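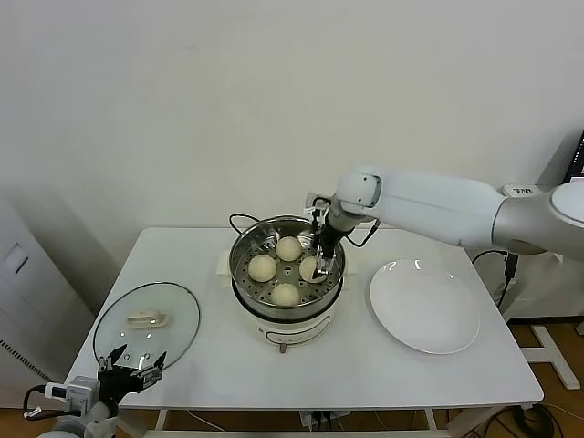
Catriona Buchanan asked at our last gathering whether the lunch club could keep going through the winter without raising what people put in the tin, and I'm glad to tell you that it can, thanks in very large part to the Kinnear grant.

When we wrote to you in the spring we hoped to serve 1,000 lunches by the end of December. We are well on the way, with 431 served so far and the busy, cold months still ahead of us (people do come out for something hot!). We now have 58 members on the list, many of them from the Verton side of town, where the bus was cut and we have been running lifts instead.

The new menu has been a real pleasure. Soup is still the favorite, but the steamed buns have won over even the folks who told us they wanted nothing but potatoes, and we plan to keep them on every other week. Nigel Crabtree has set up a small order with Golel for flour and dried goods, and the bills have come down nicely.

I should be open about the one thing that is behind. The ramp at the side door isn't built yet, as the first quote came in well over what we had set aside. We are waiting on a second one and would like to carry that part of the money over, if you are willing.

We start serving at noon and there are 30 chairs, so do come and take one of them. We would love to feed you.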